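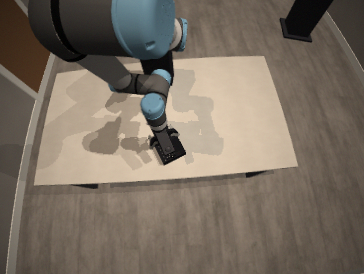 Table, wood-look floor, black box.

Search this board Go Advanced

Wood floor under a heavy dining table: felt, rubber or give up?

huiaquinlan wrote:
Moved into the apartment in March and the table has been migrating toward the window ever since. Every time somebody cuts a steak it gains a little ground. Floor is wood planks, finish unknown, landlord even less known. Felt pads slide and rubber cups supposedly stain. What are people using?

gritty_kitty wrote:
Felt, and learn to cut steak more gently. I've had the same pads for 9 years. They look like something the cat coughed up but the floor is perfect.

Beso55 wrote:
9 years on one set of felt is how you get sandpaper. Grit packs in there and then you're refinishing by the square inch. Rug. Big one. Done.

huiaquinlan wrote:
A rug under a table where my kids eat. Bold. 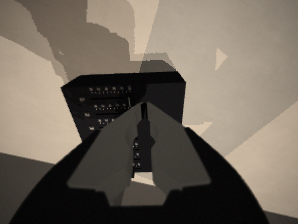
How often should felt pads be changed?
Every six months or so under chairs, and once a year under a table that mostly stays put. Sooner if you can feel grit when you run a thumb across them.

Share (2)

old_mr_varnish wrote:
Rubber is fine on some finishes and a disaster on others. Mine left four brown rings that I now describe to guests as a design choice. Try one cup in a closet for a month first.

gritty_kitty wrote:
A month! She'll be eating in the neighbor's unit by then.

Beso55 wrote:
Still says rug.

huiaquinlan wrote:
Went with felt on the window side and those felt-bottomed cups on the other. It has moved an inch since last night. I'm choosing to believe the building leans.

old_mr_varnish wrote:
Put a marble on the floor and find out.

huiaquinlan wrote:
Marble went straight to the window. I've emailed the landlord.

601 views

Comments

plankwalker: Same problem here with a piano. I would kill for an inch.

dee_in_4B: Nail polish remover takes off the rubber marks.

old_mr_varnish: It also takes off the floor, Dee. Please don't.

dee_in_4B: Well, the marks are gone.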